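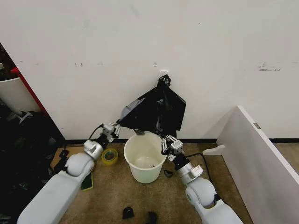

Page 80

### Labeling grasp phases in Vinimell

1. Open the session and pick the bag task.
2. Mark **Stretch** where the left gripper has a corner of the bag.
3. Mark **Rim** where both grippers are at the folded edge.

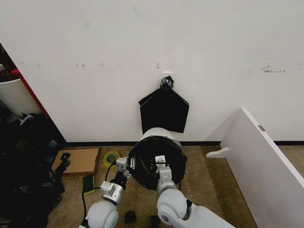 *Rim phase, both grippers at the liner.*

4. Mark **Hook** where one gripper reaches into the hanging bag.

**Caution:** Saving overwrites the old labels. Export them first.

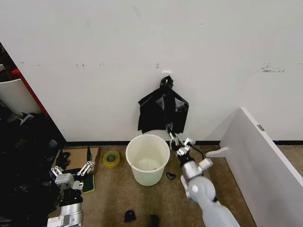 *2 min read*

5. Set the planner timeout to 200 ms and click **Replay**.

**Note:** If Replay stops with error 386, two phases overlap. Move the later mark and save again.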